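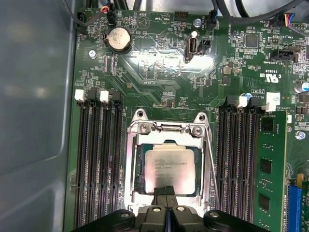 1/ Depuis janvier je répare de vieux ordinateurs de bureau pour les donner à des familles de mon quartier. Je veux écrire ici ce que j'ai appris. Le français n'est pas ma première langue, alors je vais lentement, et vous me corrigez si besoin.

2/ Le point de départ : l'entreprise Jacquet a vidé un étage et a proposé 68 tours à qui voulait les prendre. J'ai dit oui trop vite. Mon appartement n'est pas grand.

3/ Sur ces 68 machines, 51 démarrent maintenant sans problème. Les autres me servent pour les pièces : alimentations, barrettes de mémoire, câbles, vis. Les vis surtout. On n'a jamais la bonne.

4/ La première question que l'on me pose est toujours celle du processeur. « Est-ce qu'il est assez rapide ? » Pour écrire des lettres, suivre un cours en ligne et remplir les formulaires de la préfecture, oui, il est assez rapide.

5/ Ce qui rend ces machines pénibles, c'est le vieux disque dur. J'ai remplacé le disque par un petit SSD et le même ordinateur, que son ancien propriétaire appelait « la tortue », est devenu agréable. Si vous avez de l'argent pour une seule pièce, achetez celle-ci.

6/ Ensuite la mémoire. Avec 4 Go on peut travailler, mais il ne faut pas ouvrir beaucoup d'onglets. Avec 8 Go, on ne me rappelle plus pour se plaindre.

7/ Pour la pâte thermique, j'ai eu une longue discussion avec Gwenaël Marchal, qui la change sur toutes les machines. Moi, je la change seulement quand j'ai enlevé le ventirad ou quand la température monte de façon anormale. Nous ne sommes pas d'accord et nous restons amis.

8/ Un conseil pour les débutants : quand un ordinateur ne démarre pas, enlevez toute la mémoire, remettez une seule barrette, essayez, puis changez d'emplacement. J'ai perdu deux soirées sur une tour « morte » qui avait seulement une barrette mal enfoncée.

9/ L'autre panne fréquente est la pile plate. L'horloge revient à une date ancienne, et après cela les sites web affichent des erreurs de certificat. Les gens pensent à un virus. La pile coûte moins cher qu'un café.

10/ Les données, c'est le sujet sérieux. J'efface chaque disque entièrement avant de faire autre chose, même si l'on me dit que c'est déjà fait. Sur un disque il restait un dossier complet de fiches de paie. Je ne l'ai pas ouvert, mais le nom du dossier était assez clair.

11/ Pour le système j'installe Linux, avec un bureau simple et les menus en français ou dans la langue de la famille. Rory Paterson m'a traduit une feuille d'aide en anglais, je le remercie beaucoup. Il existe maintenant une version en trois langues, je peux l'envoyer en message privé.

12/ Combien cela coûte ? J'ai dépensé 253 euros depuis le début, surtout en SSD d'occasion, en piles et en adaptateurs pour les écrans. Une voisine m'a donné 200 euros pour continuer, je n'ai pas su quoi dire.

13/ Il me manque encore des claviers AZERTY avec prise USB, des souris, et des câbles VGA assez longs. Les écrans, j'en ai trop. Merci de ne plus m'apporter d'imprimantes.

14/ La prochaine remise aura lieu en mars, dans la salle du rez-de-chaussée comme la dernière fois. Pour s'inscrire, un message suffit, sans justificatif. Si vous habitez au quatrième sans ascenseur, dites-le moi, on s'organise pour porter la tour.

Contact : par message privé | © 2020 | Retour en haut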